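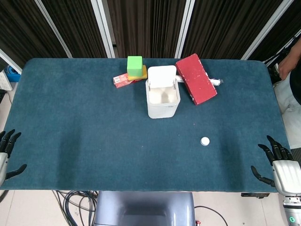 Evine Clip Board: a slate for people who shoot on weekends

I've been making short films with Shuzhen Yao and Kaiwen Shao since film school, and until this November we had never owned a proper slate. We clapped our hands in front of the lens and wrote take numbers on a legal pad. Then I bought the Evine, and wow, I should have done this years ago!

We took it on our new drama, Brikton, a family story set over one long night in a motel (Saeed Golestani plays the father, and he's wonderful in it). The sticks close with a sharp, dry crack that makes a spike you can find in the audio at a glance. Shuzhen synced all of Saturday's footage before dinner, 50 takes, and she was humming while she did it.

The writing surface is good too. Marker wipes off clean with a sleeve, even after sitting overnight, and the scene box is wide enough for my terrible handwriting. I love the magnets on the sticks, which keep them from flapping around between setups.

Small gripes: the pen clip is loose, and the white face throws a lot of glare under a bright lamp, so tilt it a little. I'd still buy it again tomorrow. Kaiwen already wants one for his own shoot in the spring.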